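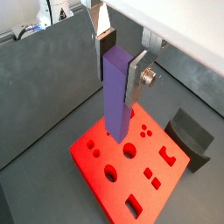 purple block, red board, round one million

ok so I've been sorting shapes since 8 this morning and I have opinions. the purple one is my favorite - long, square at the end, looks like it should be the easy one. it is not!! 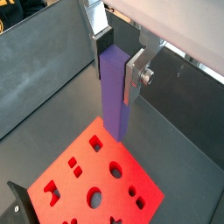 Skillstead Toy & Puzzle Club / Otar room
the square hole sits right by a corner of the board, and big circles are so tempting when you're in a hurry (Araceli goes for the circle every time)
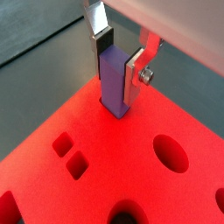 Do you sand the blocks if they stick?
Only as a last resort, and only the edges. Try turning the block a quarter first.

Carter swears by starting with the smallest shapes, I do the long ones first and then reward myself with coffee
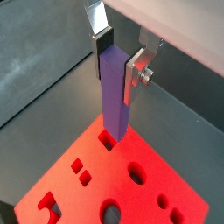
anyway you want to go in straight up and down, slow, and let the corners find their spot - if you tilt it even a little you're going to be there till August

back after lunch with the ovals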